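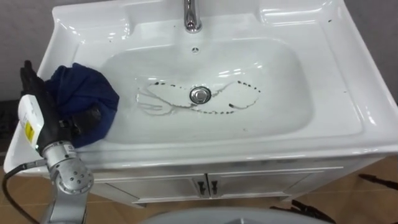
Second arm or a better hand first? Budget closes in March

vollitz_bench
So we've got one arm wiping sinks right now, with a multi-fingered robot hand and a cloth. I have 1510 left for this round. I can put it toward the deposit on a second Jomus arm, or get spare fingers (597 a set) plus a couple of force sensor kits at 176 each. I'm leaning toward the deposit, talk me out of it?

gritty_pete
Spares. I ran one hand for 6 months with no backup and lost two weeks waiting on a thumb. Never again!

mopbucket
Disagree with Pete. You can wipe a basin with one arm, sure, but try wringing the cloth or moving a soap bottle out of the way. If bathrooms are the plan, you'll want two arms anyway and you may as well get in line.

Tsehay Feyisa
Is the cloth bunched up when you grab it? Ours was, and the bottom layer was doing all the work. We tried a cheap sponge pad before buying anything (I think it was a Vulness one) and I liked it a lot better around the drain.

vollitz_bench
Yep, bunched up, navy cloth. I hadn't even thought about a pad, and that's pocket change next to the rest of this.

gritty_pete
Pad plus fingers plus one sensor kit and you still have money in March.

mopbucket
And still one arm lol. Ask Jomus if they'll hold the price without the deposit, they did for us.

vollitz_bench
Ok, emailing them tonight. Fingers go in the cart either way.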